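Okgate paper survey: read me first

What you get is one spreadsheet and a folder of notes on how office paper ages in ordinary storage. Kristine Yap did the reading and the typing. I did the arguing. Last edited Sun 22 September.

The sheets came from three sources: Trenberg, Clenon and the Dela Peña print shop. All three told us their stock was "archival." Treat that word as advertising until someone shows you a test. Only Clenon sent a test report, and it covered a different weight of paper from the one we received.

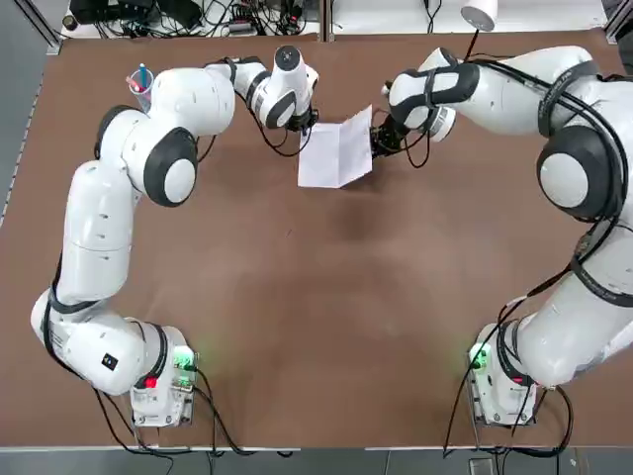

Each row is one sheet. The columns are source, weight, storage spot, months stored, and a yellowing score from 0 to 8. The score was given by eye against a printed chart, by one person, under whatever lamp was on. A difference of 2 points may mean something. A difference of one point doesn't, and I'd ask you not to plot it as if it did.

Known problems

The August rows are weak. The storage room was rearranged that month and 40 sheets lost their labels. Kristine matched most of them again from her notes, but I would leave them out. 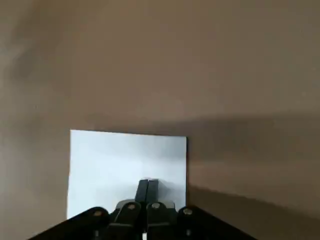 Background color does more damage to the scores than any of the suppliers would admit. The eye judges white against whatever is next to it — and so does a camera set to auto. A flat white sheet stood up against a taupe-beige wall, with shadow across part of that wall, will look cleaner than the same sheet laid on fresh copier paper. We didn't control for this in the first 3 batches. The column "backdrop" was added later and is blank for those rows.

Humidity readings came from a cheap dial. Don't cite them.

Use

Free to copy and change. If you find that one brand clearly wins, check your work before writing to us.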